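**Thread: "Color-coded plates cut your portions" - anyone buying this?**

**drybean_dan** wrote:

My sister-in-law sent me a link to the Eletska plan, the one where every food group gets its own color of bowl and you eat "by the rainbow." The claim is that people who switch to it lose 10 pounds in a season without counting anything. I read the whole page twice looking for where that number comes from and the best I could find was a survey of 1,061 customers. Customers! People who already paid for the thing and stuck around long enough to fill out a form.

Before I get into an argument at dinner, has anybody here tried it? I don't mean for a weekend.

**mossyporch** wrote:

I did, starting in June, and quit after 5 weeks. I'm not going to say it was useless. I ate more beans and less cereal. But I also packed my lunch every day for the first time in years, and I'm pretty sure that would have done the same job out of a margarine tub.

The official Eletska set was way too much money so I used picnic plastic.
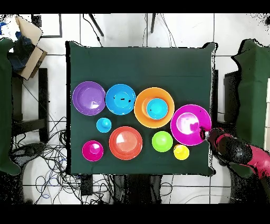 The plan wants one size of bowl per food group, and it's fussy about it. Green for vegetables, orange for grains, purple for fruit, blue for protein, and so on down the chart. With ordinary plastic that falls apart right away, as the orange bowl is larger than the purple and the blue, and the only lime green thing is a cup. So by the rules I'd get a cup of vegetables and a great big bowl of rice. I wrote to them about it and got back a coupon.

**kettle_and_co** wrote:

lol at the coupon

**plainoats** wrote:

I'll stick up for it a little. The color part is a memory trick, same as putting your keys in the same dish. I have two kids and "did you fill the purple one" gets fruit into them when "eat some fruit" never did. You can call that marketing if you want but my grocery list changed and it stayed changed.

Also I don't see why a customer survey is automatically garbage. Who else are they going to ask?

**drybean_dan** wrote:

The people who quit. That's who. If 44 people join a gym and you only talk to the ones still on the treadmill in spring, the gym looks like a miracle.

The keys in a dish thing I'll give you. But then say that on the website. "It helps you remember fruit" is fine and I'd have no complaint. They say it "resets appetite signals," and I'd like to know what signal and how they measured it.

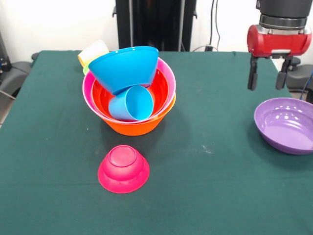

And there's the part where blue is supposed to make you eat less because there's no blue food in nature. Blueberries? I know, I know, they're purple inside. But people say this like it's settled, and every article I find just points to another article.

**saltlick77** wrote:

I looked into the blue thing a while back for a different argument. As far as I could tell it's mostly restaurant folklore. There might be something to contrast, meaning if your food stands out against the dish you notice how much you've served. That would mean white rice on a dark plate helps and white rice on a white plate doesn't. I wouldn't bet money on it. It certainly wouldn't get you to blue being magic for chicken.

Orora had almost the same pitch before Eletska did, by the way, with trays. Same before and after stories too. I don't hear much about the trays now.

**plainoats** wrote:

Okay but a thing going out of style doesn't prove it didn't work. Jump ropes went out of style.

**mossyporch** wrote:

Jump ropes didn't come with a monthly membership.
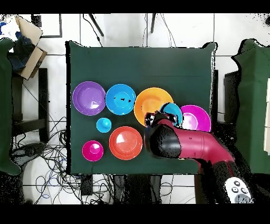 Something I forgot to put in my first post: the dishes. One meal on this plan means a bowl for each group, per person, and mine came out of the dishwasher with water sitting in the bottoms so I was drying everything by hand anyway. By week three I was eating grains and protein out of the same bowl to save on washing, and according to the chart that "breaks the signal." I felt guilty about it for a day and then I felt silly about feeling guilty.

If the plan only works for somebody who'll wash that many bowls every night, maybe it's picking out the kind of person who'd do fine on any plan.

**kettle_and_co** wrote:

that last bit is the most sensible thing in the thread. my mother did the Majimbun soup plan the same way, and she's the kind of woman who irons pillowcases. she lost weight. she would've lost weight on a plan made of pie

**gravelroad** wrote:

I don't think you all are being fair. I lost 10 pounds on Eletska and I do not iron anything. I've tried plain counting and quit every time because I hate it. This one I didn't quit. Maybe the reason they give is baloney but I'm down a belt notch and I don't really care what the signal is.

**drybean_dan** wrote:

Glad it worked out for you, seriously. Did you change anything else at the same time? Not trying to trap you.

**gravelroad** wrote:

Stopped buying soda. I know what you're going to say.

**drybean_dan** wrote:

I wasn't going to say it. 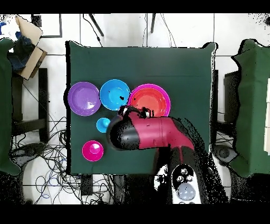
My beef is with the price more than anything. If you want to try it, hit the dollar aisle, get whatever colors they've got, and make up your own chart. Do it for a couple of months and keep the soda out of the house either way. If the official bowls have some special property, the company can show it by testing them against the cheap ones, same food, same people. I'd read that.

**saltlick77** wrote:

They'd never run it. What do they gain?

Small side question, does anyone know if the Surex lids fit regular picnic bowls? The ones I've seen look like they'd pop right off in a lunch bag.

**plainoats** wrote:

Surex lids fit the medium ones if you press hard. Not the big ones. And I still think you're all too hard on it, my kids ate kiwi tonight.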